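Jul 7, 2024

Finished the Le Roux stories at last. I started them in March, when the library in Flidville was still selling off its duplicates, and at 28 stories I had figured on one a night. So much for figuring. The early ones, set around the Roremton mill, are the best: short, mean, and over before anyone learns anything. The ferry story I read 2 times and still can't say who drowned.

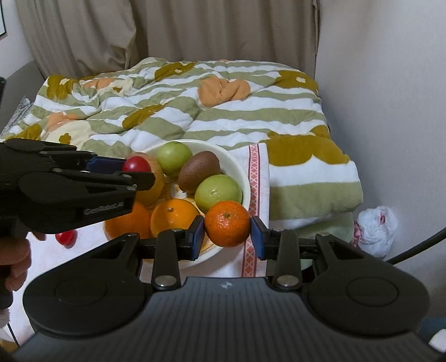 After that he discovers the sea and goes on about it. There's a long piece called Tririmitz in which a man waits for a letter, and by the end I was waiting for it too, with less patience.

Wrote my notes up for the reading group, came to 1000 words, and cut the part where I was rude about the introduction. Then put half of it back. Next is a novel, may it be thin.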